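Dirnwood Fact Desk – editorial meeting, 12 October 2022

Present: Štěpánka Beneš (chair), Peter Zelenák (minutes), Zekley, Doležal by phone, mostly on mute

1. The Nultholm bridge clip

Reader emails about this one: 200. The clip claims to show voters being turned away at the Nultholm bridge. Peter traced it to a marathon six years ago, and the people being turned away are wearing race numbers. Štěpánka asked whether we could say so in the headline. Agreed, once the race organizers confirm the year in writing.

Doležal came off mute to ask which bridge.
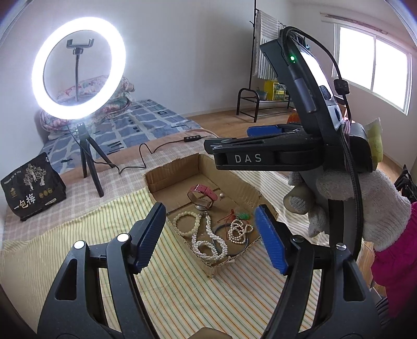

2. Rating scale

We still have both "Mostly False" and "Largely False." Zekley defended the difference for 20 minutes and then used them the wrong way around. "Largely" is retired as of today. Old articles keep their labels until November, when Zekley will go through them, having been so attached to the word.

3. Corrections

2 this week. One was a misspelled village. The other was an error in last week's correction, which now has a correction of its own. Štěpánka wants a second reader on these before they go up – Peter to draft a rota.

4. Any other business

Doležal asked to return to item 1. Declined.

Next meeting: same room, if the heating is fixed.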